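Reading time: 2 min
Print | E-mail

Undik support – ticket 940
Subject: Right arm lags behind the leader arm during teleoperated demonstrations
Opened by: Nélida Bravo
Assigned to: Pieter Shabalala
Status: waiting for customer

1. Report (Nélida)

We record demonstrations for the task "teal cups into the orange tray". The operator moves two leader arms, and the two follower arms in the kitchen cell repeat the motion. Since the update in February, the right follower is late. The left one is fine. When Dardo closes his hand, the right gripper closes after a delay that he can feel, and by then he has already started to lift. From the last 20 episodes we had to delete 3 for this reason.

No error is shown in the Dotari console. The delay is not there when we start in the morning, it comes later in the session.

2. First answer (Pieter)

Thank you for the clear report. Please try these two things and write the result for each one separately:
– restart only the right follower, without touching the leader arms
– record one short episode with the left arm parked

Please also send a picture of the cell in the middle of an episode, with both followers powered.

3. Result (Nélida)

Restart of the right follower: the delay is gone for a few episodes, then it comes back. Left arm parked: no change.

The picture is below. At this moment the right gripper is over the counter behind the tray, where three of the teal pieces still are. Dardo was holding the leader still and waiting for the follower to arrive.
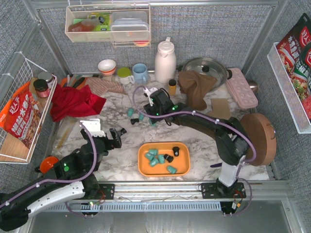 4. Cable check (Pieter)

I would like to look at the purple cable on the right arm. It makes a long loop at the gripper and then follows the arm to the elbow, held with white ties. The green lights on the gripper tell me only that it has power – they say nothing about the quality of the data line. Please do the following with the power off:
– unplug the cable at the gripper and plug it in again
– move the elbow by hand through its full range and see if the cable becomes tight
– do the same check at the orange and white connectors by the base

5. Result (Nélida)

Garnet did the check with me. At the gripper the plug was good. With the elbow fully extended, the cable pulls on the last tie. We cut this tie and put a new one with more slack. After this we recorded for 2 hours and the delay came one time only, near the end.

6. Next step (Pieter)

Better, but I do not want to close the ticket yet. Please send me the Dotari log from the episode with the delay, and do not use this episode for training. I have asked Domingo Núñez to reserve a replacement cable in case the log shows lost packets.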